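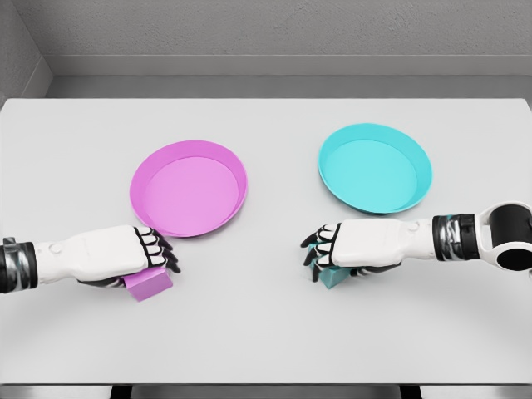 Séance 4 – La couleur à table : ce que l'assiette fait au goût

Accueil | Le cours | Séances | Bibliographie | Contact
Imprimer cette page | Envoyer par e-mail

Bon, on attaque la partie du cours que je préfère, celle où l'on parle enfin de nourriture. Je vous avais prévenus en février que le module « perception et alimentation » finirait par donner faim, eh bien nous y sommes (prenez un goûter, je ne dirai rien).

1. Reprise de la dernière fois

On s'était arrêtés sur la différence entre goût et flaveur. Je la remets ici parce que je l'ai vue confondue dans pas mal de copies. Le goût, au sens strict, c'est ce que détectent les récepteurs de la bouche : sucré, salé, acide, amer, umami. La flaveur, c'est l'ensemble, avec l'odeur qui remonte par l'arrière du nez, la texture, la température, le piquant. Quand vous dites « cette fraise a du goût », vous parlez de flaveur neuf fois sur dix. Dans le devoir, j'attends que vous choisissiez le bon mot, et je serai pénible là-dessus.

2. Le contraste simultané

Un même gris paraît plus clair sur fond noir que sur fond blanc, ça, vous l'avez vu au premier semestre. Pour les teintes, c'est pareil : une couleur entourée d'une autre tire vers la complémentaire de sa voisine. Une purée de carottes posée sur une assiette turquoise va sembler plus orange, presque criarde, alors que sur un plat rose vif elle perdra un peu de son rouge et glissera vers le jaune. Faites l'essai chez vous, ça prend deux minutes et une carotte !

Attention aussi à la clarté. Sur une table très claire, une assiette saturée attire l'œil avant même qu'on ait regardé ce qu'il y a dedans. Les restaurateurs le savent bien, et ceux qui gardent le blanc partout ont souvent une raison assez simple : tout se voit, y compris les bavures de sauce.

3. Et le goût, alors ?

C'est là qu'il faut marcher sur des œufs. Plusieurs travaux ont trouvé qu'un dessert était jugé plus sucré dans une vaisselle que dans une autre, par exemple blanche plutôt que noire. L'effet existe, mais il est petit, il dépend de l'aliment, et il n'a pas toujours été retrouvé. Je vous demande donc de ne jamais écrire « le rose rend sucré ». Écrivez « les participants ont noté la mousse comme plus sucrée dans l'assiette rose », si c'est bien ce que dit l'étude. Ce n'est pas du tout la même phrase.

Deux explications circulent. La première passe par l'association apprise : on a mangé beaucoup de bonbons roses et de fruits rouges mûrs, donc le rose annonce du sucre. La seconde passe par le contraste, comme au point 2 : l'assiette change la couleur apparente de l'aliment, et c'est cette couleur-là qui crée l'attente. Elles ne s'excluent pas, et je n'ai pas de favorite (enfin si, la seconde, mais je ne vous note pas là-dessus).

4. Notre petite enquête à Clallberg

En avril, la promo précédente a fait goûter un yaourt nature à 53 personnes au self de Clallberg, dans deux bols de couleurs différentes. Résultat : un écart minuscule, dans le sens attendu, et franchement impossible à distinguer du hasard. J'étais ravie ! C'est un excellent cas d'école. En relisant le protocole, on a trouvé au moins ceci :

– tout le monde goûtait les bols dans le même ordre ;
– le second yaourt avait eu le temps de tiédir ;
– la lumière du self est très jaune en fin d'après-midi, ce qui mange une bonne partie des bleus ;
– la question posée (« lequel est le plus sucré ? ») laissait entendre qu'il y en avait un.

Cette année, on recommence avec un ordre tiré au sort et une échelle de 0 à 50 pour chaque bol, notée séparément. Les données brutes seront dans le dossier Dorketti, avec celles de l'ancienne enquête si vous voulez comparer.

5. Pour la prochaine fois

Lire le chapitre sur les attentes sensorielles dans le polycopié Shboul, jusqu'à la page 169. C'est long, je sais – sautez l'encadré sur les vins, on y reviendra. Et rédigez une demi-page : choisissez un plat que vous mangez souvent, changez l'assiette, et décrivez ce que vous prévoyez AVANT de goûter. Notez votre prévision à l'encre, sans retouche. Le compte rendu de dégustation vient après, sur une autre feuille.

Pour ceux qui m'ont demandé si le verre compte autant que l'assiette : oui, on en parle à la séance 5, avec les sirops. Il faudra apporter un gobelet transparent chacun.

Imprimer cette page | Envoyer par e-mail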